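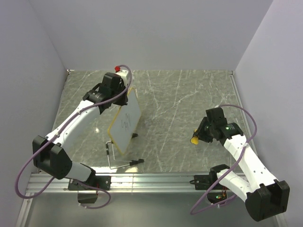 冻土上打锤击折射,初至快得离谱,大家帮忙看看

版块:浅层地震与工程物探
楼主:石头会说话

先说情况。一月份在Mulluvetti那边做了个小活,湖岸边上一块缓坡,甲方Sveinbjörnsson想知道基岩埋深,准备修一段便道。测线总长204米,铁锤加垫板,仪器是Nikell的老款,检波器是普通垂直分量的。活不大,我当时还想着两天收工,回来喝热汤。

结果回来一拾取初至我就傻了。近道还没走几步,视速度直接蹦到三千多,而且一开始就是直线,根本看不到正常的覆盖层那一小段慢速的拐弯。按两层模型硬算,基岩基本就在脚底下,可是我们在坡上挖过探坑,铲子下去是粉土夹碎石,哪里有岩石!甲方给的老钻孔资料写的是基岩埋深13米,孔就在测线中段旁边,不至于差这么多吧。

更怪的是远道。初至振幅掉得特别快,到了后半截几乎看不见,再往后又冒出来一组比较强的波,比前面那条直线延长过去要晚。我一开始在Oltwood里让它自动拾取,它就在两组之间来回跳,画出来像楼梯一样。手动改了一晚上,改完更没底了。

我怀疑过触发延迟,也怀疑过道距输错,都查了,没发现问题。地面是冻的,检波器尾锥插不进去,是先用钢钎打了浅眼再塞进去,上面压了点雪。

想请教各位:这个数据还有救吗?报告月底要交,心里有点慌。

2楼 老钢钎
上午九点多

典型的冻层。表面冻硬那一层速度比下面没冻的土高得多,波就顺着这层壳跑,你拾到的初至压根不是从基岩回来的。折射法最怕的就是高速盖低速,下面那层慢的在初至里是看不见的,教科书上都有,只是大家一到现场就忘了(我自己也忘过,还不止一回)。

振幅掉得快也对得上。冻层薄,跟波长比起来撑不住,高频那点能量漏得很快,走不远。

冻了多厚你量了没有?

3楼 石头会说话(楼主)

没有专门量……探坑是在坡上背风那边挖的,上面确实有一层硬得像混凝土,镐头打了好久,当时只顾着骂,没拿尺子。估计半米上下?不敢打包票。

4楼 阿岚在测井

我先泼点冷水。三千多这个数,湖岸边的粉土完全冻透、含冰量又高,能到,但你说坡上是粉土夹碎石,含水量没交代。干的碎石土冻了也没多少冰去胶结,速度上不去那么多。楼主你有没有含水率?没有的话我不会一上来就说是冻层。

另外触发你是怎么查的?光看仪器设置不算查。把触发开关拆下来贴到第一个检波器旁边打一锤,看初至是不是在零点上,这才叫查。天冷的时候触发线的接头最爱闹脾气,时好时坏。

5楼 老钢钎

触发延迟是整炮平移,斜率不会变。楼主说的是斜率快,截距不对那是另一码事。时距曲线整体上下挪一挪,视速度还是三千多,这个跟触发扯不上。

6楼 阿岚在测井

我没说斜率是触发造成的。我是说他拿截距时间去算深度,截距里要是混进触发误差,算出来的“基岩就在脚底下”也不能信。两件事都得查嘛,你别急着抬杠。

7楼 老钢钎

行行行,查触发没错,我收回半句。

8楼 北坡小队

路过插一句,我们去年冬天碰到过一模一样的。远道那组又晚又强的波,别当干扰扔掉!那个很可能才是从深处折射上来的,只不过因为前面有冻层的波抢跑,它变成了续至。你把增益调大,把低频留着,沿着那组波的同相轴手工追,能追多远追多远,正反两个方向的炮都追。

不过要提醒一下,续至拾的是相位,拾不到起跳点,你得估一个从起跳到第一个波峰的时间差,然后统一减掉。这个差值我们是找一炮信噪比最好的来定的,误差当然有,写报告的时候老老实实写上去。

9楼 石头会说话(楼主)

啊,这个思路好!我刚才回去翻了一下,远炮点那几炮的后一组确实能连上,视速度看着比三千多还要高一些,像是岩石该有的样子。近炮点的就乱,跟面波搅在一起,分不开。

触发的事,阿岚说的办法我当时没做,只在开工前对着手册走了一遍,惭愧。不过正反炮的互换时间我对了,差得很小,应该能说明触发至少是稳定的吧?

10楼 阿岚在测井

互换时间一致只能说明两边延迟一样,要是两边都晚同样多,你看不出来。用近炮点的直达波往回推,看过不过原点。你冻层那条直线又直又干净,正好拿来干这个,拟合一下,截距接近零就放心了。

11楼 石头会说话(楼主)

拟合了,除了一炮,都在采样误差里。那一炮是收工前天快黑的时候打的,手都僵了,已经标出来不用了。谢谢阿岚,这下触发可以排除了。

12楼 风化壳

你们说得都挺热闹,可有个问题没人提:就算把续至追出来,中间那层没冻的土的速度你们从哪来?初至里没有它,直达波也没有它,算深度的时候随便填一个数,深度就跟着随便变。我以前带过的项目里,有人填了五百,有人填了一千五,同一条线出来两张剖面,甲方问哪张是真的,场面不太好看。

要我说,冬天就不该在那种地方做折射。等化冻了重打,最省心。

13楼 北坡小队

风化壳老师说的中间层速度确实是硬伤,不过楼主有钻孔啊。基岩埋深13米,钻孔旁边的延迟时间也能读,反过来就能推出中间层的平均速度,再拿这个速度去算整条线。相当于用孔标定。毛病是默认横向不变,缓坡靠湖那头地下水位肯定浅,饱和之后P波速度会一下子上去,坡顶和坡脚用一个数就不合适了。

重打当然最好,可人家月底交报告呀。

14楼 风化壳

一个孔标一条线,我是不敢签字的。而且那个孔是哪年打的?“基岩”是谁定的?有的老资料把大漂石也当基岩,冰川作用过的地方尤其容易。

15楼 石头会说话(楼主)

孔的资料就一页纸,没有岩芯照片,进到岩石里多深没写清楚。风化壳老师这么一说我又开始睡不着了(笑)。

我问一下,面波能不能顶上?数据是全波形存的,低频检波器没带,带的是普通的那种。手头还有4炮是偏移距比较大的,本来是试炮,没打算用。

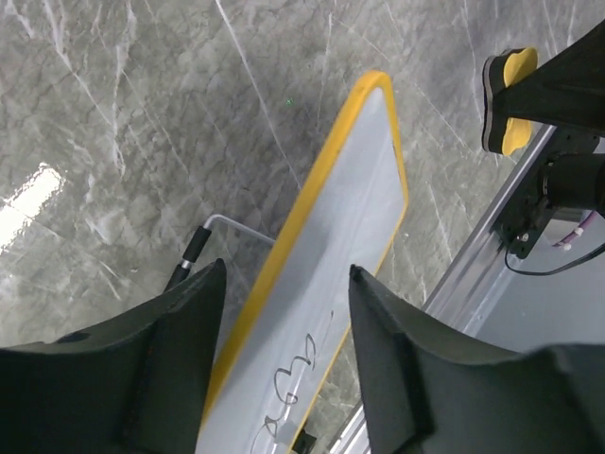 图片:Þórey Zoëga

16楼 道距两米五

面波可以试,但别抱太大希望。冻层在最上面,速度倒转,频散曲线高频那头会往上翘,而且高阶模式容易占上风,自动拾取的基阶十有八九是几个模式拼起来的。反演的时候千万别用默认的“速度随深度递增”约束,一用就白做。得把第一层单独放成高速,厚度给个范围让它去找。

普通检波器低频响应差,往深处看的能力有限,你要看十几米的基岩有点勉强。不过拿来估中间层的横波速度,知道是软是硬、坡顶坡脚有没有差别,这个我觉得够用。

17楼 老钢钎

同意。补一句,Oltwood里面那个面波模块,反演初始模型页有个勾选项就是管递增约束的,默认是勾上的,藏得很深,要把高级设置展开才看得见。我被坑过。

18楼 石头会说话(楼主)

找到了!真的是勾上的!去掉之后拟合一下子好看多了,表层高速,下面掉下来,再往下慢慢升。坡脚那头中间层比坡顶软。

但是横波软不代表P波慢,饱和的土横波照样低,P波反而高,这个我脑子还清楚。所以靠湖那头我打算分段给P波速度,坡上用孔标定的,坡脚按饱和土给一个范围,两种极端都算一遍,剖面上画成一条带子。

19楼 风化壳

画成带子我就没意见了。带子宽一点别怕难看,甲方拿去定桩位,窄了才要命。

另外报告里请把“老钻孔未经核实”这句写在正文,不要塞到附录最后一页去。

20楼 阿岚在测井

我还是想要含水率。楼主有没有留土样?哪怕是探坑里随手装的一袋,密封了的话称一称烘一烘就有了。有了含水率,冻层三千多合不合理就不用在这里猜了。

21楼 石头会说话(楼主)

留了一袋,扔在车后面,袋口扎没扎紧我心里没数……明天送去烘,结果回来贴。

22楼 小白问路

弱弱问一句,下次如果非得冬天做,检波器和震源要怎么布才能避开这层壳?我们队过阵子也要去一个类似的地方,领导说时间改不了。

23楼 北坡小队

我的习惯做法:震源那边把冻层打穿。用钻或者镐都行,炮点上掏个坑,垫板放到没冻的土上再锤,能量往下走的就多很多,冻层里跑的那部分会弱下来。检波器有条件也下到冻层底下,没条件起码炮点要做到。慢是真慢,一个坑能打到你怀疑人生,人手多带点。

锤子别省,我们现在用6公斤的,再重人抡不动,叠加次数就上不去,反而不划算。

24楼 老钢钎

检波器打孔那个我有不同意见。孔打大了,尾锥晃荡,耦合比插在冻土面上还差。我宁可在冻土面上浇一点水让它冻住,粘得死死的,波形特别干净。收的时候拿锤子轻轻敲一下就下来了。

25楼 北坡小队

浇水冻住耦合是好,可你收到的还是那层壳的振动呀,初至照样被冻层抢掉。耦合干净和看得到深处是两回事。

26楼 老钢钎

炮点打穿了,检波器留在面上,深部折射波上来照样要穿过冻层到检波器,冻层那么薄,走时影响可以忽略。关键在炮点。我在检波器这头花时间的意愿为零。

27楼 北坡小队

走时影响小,这个我认。剩下就看各人场地了,反正我那边两头都下过,比只下炮点的要好认一些。没做过严格对比,就是个印象。

28楼 道距两米五

给小白:还可以考虑换方法,别在一棵树上吊死。冻层对雷达挺友好的,电阻率法就麻烦,电极接地电阻高得吓人,得用盐水。雷达在粉土里能不能看到基岩看粘粒含量,去之前先搞清楚土质。

29楼 小白问路

收到收到,谢谢各位前辈!我先去跟领导申请多带两个人挖坑。

30楼 石头会说话(楼主)
晚上十点半

回来更新。土样烘过了,含水率挺高的,阿岚应该满意,具体数值实验室还要复核,我先不贴。袋口有没有跑掉一些水分不好说,真要跑了,原来只会更高,所以冻层高速这个解释站得住。

续至追完了,孔旁边那段和两侧能连起来,往坡顶方向基岩面略微变浅,往湖那边变深,带子也跟着变宽。最靠湖的一小段续至追不动,我就空着没画,图上写了“资料不足”。甲方Sveinbjörnsson那边的人看了初稿,第一反应是问能不能把空着的那段补上,我说可以,等化冻了加一条短测线,费用另算。还在等他们回话。

31楼 阿岚在测井

满意,哈哈。数值复核完记得补上,冻粉土实测速度配含水率的资料不多,我想存一份。

32楼 风化壳

空着没画这一点做得对。化冻之后如果真去补,顺便在老孔旁边重打几炮,看看三千多那条直线还在不在。要是还在,那你们今天这一整楼都得推倒重来。

33楼 石头会说话(楼主)

……您别吓我。不过确实该打,已经记到补测的清单里了。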